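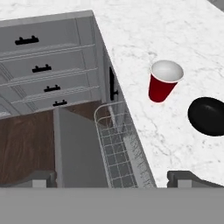

Wrist cam view in the sim kitchen. Red cup on the counter, rack pulled out, fingers wide.

OK, gripper thread! I've been swapping grippers and camera views on the same dishwasher task all March and I'm having way too much fun with it.

Two controllers so far. Killivach is the plain one, joint targets at 10 Hz. Fladik runs at 20 and smooths everything between steps. Same arm, same kitchen, same cup and bowl.

Killivach gets to the cup faster. Fladik is so much nicer near the rack though!! Those wire tines are brutal if you come in with any wobble.

Cameras matter more than I figured. With the wrist view alone you get a great look at whatever is between the fingers and not much idea where your elbow is. Adding the side view took me from 10 good placements to 22 on the same set of starts (I reran it because I didn't believe it).

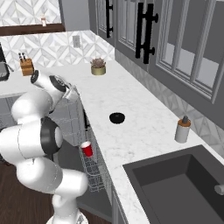 Side cam. Cup in the rack, bowl still up on the marble.

Short fingers get my vote for cups, by the way. The bowl is a different story, I keep pinching the rim too shallow and it slides. Vangelis Tsoukalas told me to try coming in steeper and that's tonight's job.

Full sweep is 226 episodes per setup, so around 11 pm I hit go and leave it alone. Pronuva fingers are next, then the Đoàn wrist mount. If you've tuned either one for thin rims, please send me your settings!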